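Products > Data capture > Hand-held grippers > Plisero 2

By Reda Belkadi, December

Plisero 2 hand-held gripper

The Plisero 2 is a two-finger gripper that a person holds and works by hand. It has a wide-angle camera looking out over the fingers, and it records what the camera sees along with how far the fingers are open. The recordings are used to train robot arms fitted with the matching Plisero wrist unit, so the arm sees a job from the same angle the hand tool did.

We sell it singly, in pairs, or as part of the Brusinden room kit, which adds marker signs, a charging dock and a laptop with the recording software already set up.

What it is for

Most of our customers want to record everyday jobs: picking things up, opening lids, pressing buttons, loading a tray, putting items back on a shelf. The tool is meant for work at table and shelf height. It is not built for lifting heavy goods and it is not sealed against water, so washing-up and outdoor work in the rain are out.

A new user can usually make usable recordings on the first morning. The trigger sits under the index finger and the fingers follow it directly, with no motor in between. Let go and they spring open. People with small hands should ask for the short-reach trigger when ordering. It costs the same, and swapping it later means sending the tool back to us.

The body

The outer shell is a light grey moulding, rounded so that it doesn't catch on shelves or table edges. The camera looks forward across the top of it, which means part of the body is always in view along the bottom of the recording. Customers sometimes ask us to crop this out. We advise leaving it in, as the wrist unit on the robot arm has the same shell in the same place and the software uses it to line the two up.

The finger pads are dark grey with ribbed black inner faces. They grip card, plastic and smooth metal well. Thin paper is harder, and for single sheets we suggest the flat pads, sold separately. Pads are changed with one screw each and the screwdriver is in the box.

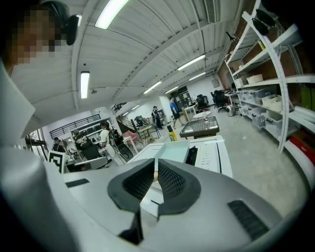 Plisero 2 in use near a white boxy machine, with shelving to the right. A marker sign stands at the left.

Working in a shared room

The lens is wide enough to take in a good part of the ceiling and both sides of a large room when the tool is pointed along it. That helps with position tracking, which needs fixed things to follow, and long ceiling beams and shelving are good for this. It also means that anyone else in the room is likely to be recorded. The software can pixelate faces before the files leave the laptop, and this is switched on when the kit arrives. Please tell people a session is running all the same.

Marker signs are the black-and-white ones supplied in the Brusinden kit. Stand them upright where they won't be knocked, and don't move them once a session has started. If one does get moved, stop and begin a new session. The tool will work without signs, but recordings made at different times will be harder to match up.

Bright overhead tube lighting is fine. Set the mains frequency in the software to 50 Hz in the UK or you will get bands across the recording.

Battery and storage

There are 2 batteries in the box and each gives 61 minutes of continuous recording in our own tests, with the screen on the laptop dimmed and the wireless link running. Cold rooms will shorten this. A battery can be changed without ending the session, though there will be a short gap in the file.

Recordings go to the memory card first and are copied across when the tool is docked. The card holds up to 3000 short clips – longer jobs will fill it sooner. The software warns you when space is running low, but the tool itself only has a small light, and it is easy to miss when you are busy with your hands.

What is in the box

Gripper with standard pads fitted
Two batteries and a charger
Memory card
Wrist strap
Screwdriver and spare pad screws
Printed quick-start sheet

The dock, marker signs and flat pads are not included with the single tool.

Compatibility

The wrist unit fits the Ansari light arm without an adaptor. For other arms, send us the flange drawing before you order. Files from the first Plisero can be opened in the current software, but pads and batteries from the older tool do not fit this one.

Hire and repairs

Tools can be hired from our Odthorpe workshop by the week – pairs are often booked up, so ask early. Repairs are done in the same place. Pack the tool with the fingers closed and take the battery out before posting.

Last updated: December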